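Crichton Robotics Club forum
Board: Manipulation team > Cloth folding task

Topic: right arm keeps bunching instead of folding, ideas??

skarel_left
ok so second week on the cloth task and I'm losing it. Two arms, basket at the back, one piece of fabric, goal is fold in half and drop in basket. Policy trained on 479 demos. Left arm is mostly fine. Right arm goes in, grabs, and grabs way too much. You get a wad, not a corner. Then left has nothing to hold and just hangs there.

Tried slowing the approach down, no change. Tried closing the gripper later, slightly worse?? Pics from this afternoon, bench and wrist:

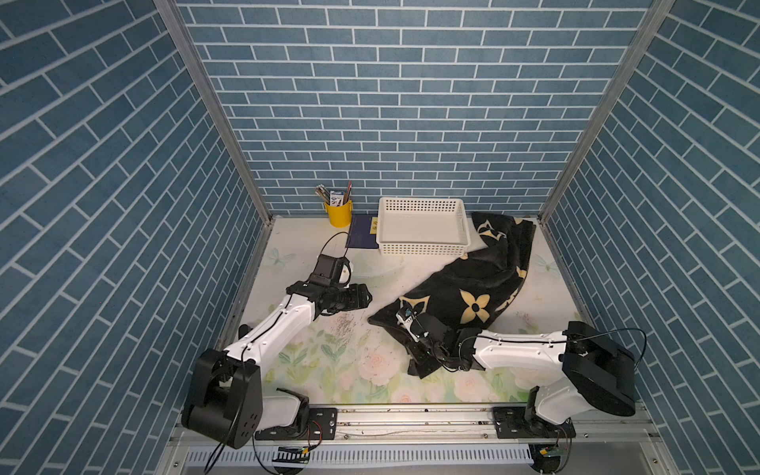
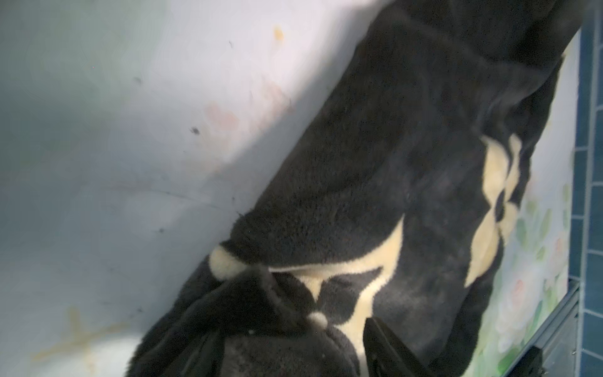

Rollouts are in the shared folder under september, the last 8 are the ones with the new approach speed. Anyone got an idea before I just go collect more data. Demo day is getting close and Ms. Deligiannis wants a working fold, not a plot.

mossbank
how many of the 479 start with the cloth already crumpled? if the answer is none then theres your problem

skarel_left
Some. Not many. Most start flat, diagonal ish. I'd have to go through and label them

mossbank
so label them

tinpot7
I'd look at the background before the data tbh. Flowers and butterflies on the table, flower pattern on the cloth, brick pattern on the walls. Dark cloth so contrast is ok but the cream parts of the print are near enough the same color as the table. How is it supposed to find an edge. Put a plain sheet down and run it again

skarel_left
Can't, the busy background is part of the task rules. Everybody in the league gets a patterned table. We trained on it too

tinpot7
trained on THAT one or on a few of them? becuase if its only that one you're going to have a bad time at regionals

skarel_left
...two of them

islam
Isla here. I did most of the right arm demos so blame me a bit. When I teleop it I come in low and slide one finger under the edge, then close. If I come straight down I get a handful every time, same as the policy does. Pretty sure the first batch (before I worked that out) is all straight down. That's a lot of bad grabs in the training set.

Would try dropping the first batch completely and retraining. Costs one night.

mossbank
disagree with dropping. you'd lose most of your variety in start positions, keep them and just cut the grasp part

islam
cut it how? the grasp is the middle of the episode. You can't cut the middle out and have it still make sense

mossbank
you can mask the loss on those steps. we did it on the Senano bin task last year, worked ok

tinpot7
"worked ok" you came 7th

mossbank
7th out of more than you'd think

skarel_left
guys

skarel_left
Going with Isla's first because I can do that tonight without writing anything. If it's worse I'll try the masking. mossbank can you post your code for that anyway

mossbank
yeah will dig it out. its ugly

clarier_fan
Dumb question from a new member, does the wrist camera even see the corner when the gripper is that close? Looking at the second pic I can't tell where any corner is, just folds

islam
Not dumb. On that one no, the corner is out of view. Thats why I think the approach matters more than the close timing. By the time you're in the folds it's too late, the policy can only guess. The fixed cam should help but I don't know how much it's using it

clarier_fan
could you black out the wrist cam for a run and see if it does the same thing?

skarel_left
oh thats easy. yes. adding to list

tinpot7
also wipe your table

skarel_left
will do. Also moving the pen cup and the folder further left for the next set, want more room on the basket side.

Retrain is queued, 500 epochs, should finish before lunch if no one bumps the machine. PLEASE don't log in to it. Will post the numbers in here when I have them, good or bad

mossbank
masking script is in the folder now, called mask_old.py. read the comment at the top first or it will overwrite your dataset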